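Hand-Held Gripper Comparison: Frequently Asked Questions
Last updated September 25, 2020
Maintained by Hemi Sheehan and Pichit Rattanakul

These are the questions we get most often about the cloth-handling comparison. Questions on mounting plates and arm interfaces are on a separate page.

What is being compared?

Two jaw sets, both fitted to the same hand-held body. The Jorndale set uses a linkage and closes with the tips staying close to parallel. The Dekia set pivots at a single point and closes at an angle. Body, trigger, wrist camera and controller are the same for both, so a difference in results can be assigned to the jaws or to the operator. Separating those two is most of the work.

Why hand-held grippers and no arm?

An arm adds its own errors. With the Clurko arm in the loop, a missed corner could come from calibration, reach limits, controller lag or the jaws. In the June trials we could not tell which. Holding the tool by hand removes the first three. It adds operator skill as a variable, and we handle that by having every operator run both jaw sets on every task.

The arm comes back at the end, once a jaw set has been chosen.

What are the tasks?

There are 6, and all of them use cloth:
Corner pick from a flat surface
Corner pick from a pile
Two-handed stretch and hold
Fold in half
Regrasp while the other hand keeps tension
Spread over a soft surface

Each task is run 11 times per operator per jaw set. Aborted runs are logged and repeated, and the aborted run stays in the log.

How is the stretch and hold scored?

The operator takes one upper corner of the shirt in each jaw, lifts it clear of the floor and pulls outward until the top edge is nearly straight. A shallow curve is fine. A hard pull is a fault, because it hides slip: the fabric creeps through the jaw and the operator widens the stance to compensate without noticing.
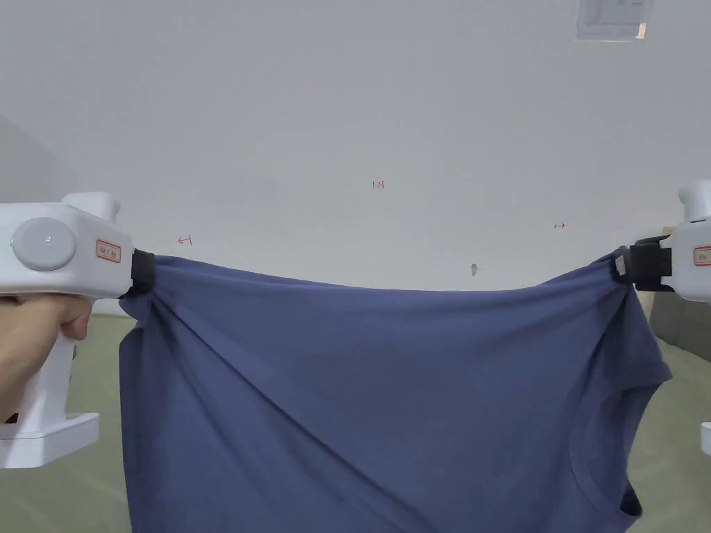
How long is the hold?

Five seconds, timed from the moment both jaws stop moving. The timer is started by the second person. An earlier version used the trigger signal to start the timer, and it ran early whenever an operator squeezed twice.

What counts as slip?

Any movement of the cloth relative to the jaw tip that can be seen on the wrist camera at normal playback speed. We do not measure slip in millimeters. Duván Huamán tried this with printed tape on the hem, but the tape stiffened the fabric and made both jaw sets look better than they are.

Which cameras are used?

One camera on each gripper and one worn at the head. The gripper cameras have a very wide lens. They show the tips and the contact point well, and straight lines near the rim come out curved. Do not judge distance from them. The head camera is used for posture, hand spacing and the overall shape of the cloth.

If the views disagree about whether a grasp was made, the gripper view is used.

Why do some tasks run on a mattress?

A table pushes back. The tips can be pressed down until the cloth buckles into the gap, and almost any jaw will pick it up. A mattress gives way under the same pressure, so the operator has to come in at a lower angle and catch an edge or a small fold. This is where the two jaw sets differ most. On a hard surface the success counts were too close to be useful.

A sheet over the mattress makes the task harder again. The jaws may take a pinch of sheet together with the cloth. That is scored as a double pick, even if the operator shakes it free afterward.

How does the regrasp task work?

One jaw holds a gathered corner and keeps it under light tension. The other travels along the cloth and takes a second point near the opposite corner. The folds run toward the held corner, and this helps: the moving jaw can follow one down to the edge. The operator should close on a small fold and leave the rest of the cloth alone. Closing on a thick bunch usually holds, but the corner is then buried and the next fold starts crooked. 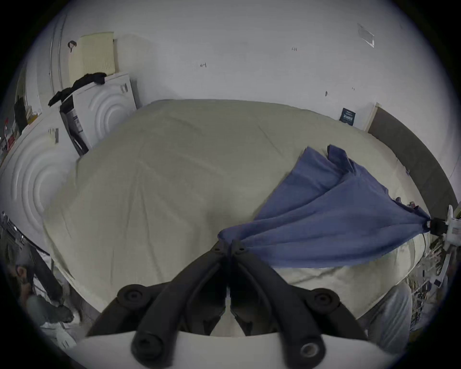 Common errors are closing too early, with only the tip of one finger under the fabric, and letting the holding hand drift inward while attention is on the other. Arnulfo Yupanqui's notes put the second error at 33 runs in the first round, more than any other fault. Holding-hand drift is now logged as a separate column.

Does the linkage get in the way?

Sometimes. A linkage has more places for thin cloth to enter than a single pivot does. Frayed hems are the worst case. Check the joints after every run and clear any threads before the next one. A thread in a joint does not always stop the jaw, but it can change the closing force, and the run that follows is not valid.

How tight should the jaw screws be?

Tight enough that the jaws have no side play, loose enough that they open fully on the return spring. Test with the power off. If the two fingers do not meet at the tips, loosen both sides, close the jaws by hand and tighten again a little at a time. Record the adjustment. Two results from the first round had to be dropped over an adjustment that was never written down.

Can I use my own cloth?

For practice, yes. For scored runs, use the numbered items from the Flores set. Weight and finish change the result more than color or size. Anything new should be washed once before it goes into the set, as factory finish makes cotton slippery.

Does color matter at all?

For the jaws, no. For review, yes. Dark cloth against black jaws is hard to read on the gripper camera, and reviewers mark more of those runs as unclear. Medium colors are easier. We keep dark shirts in the set anyway – the controller software has to cope with them later – but each one is reviewed twice.

Who scores the runs?

Two reviewers, working separately. Rigoberto Ñahui settles the runs where they differ. Operators do not score their own runs.

Which jaw set is ahead?

On flat picks from a hard surface there is no difference worth reporting. On the soft surface the Jorndale set has fewer missed picks and more double picks. The Dekia set holds a thick hem better and is easier to clean. Operators with smaller hands prefer the Dekia trigger travel, which is odd, as the trigger is the same part. The return spring is the likely cause – it feels lighter with the shorter jaws – and a spring swap is on the list.

No choice will be made until the second round has been scored.

Can I get the raw logs?

Ask Pichit Rattanakul. Logs come as one file per run with the trigger position, the jaw opening and the fault codes. Video is stored separately. Fault code 5 was redefined between rounds, so check which round a file belongs to before you add anything up.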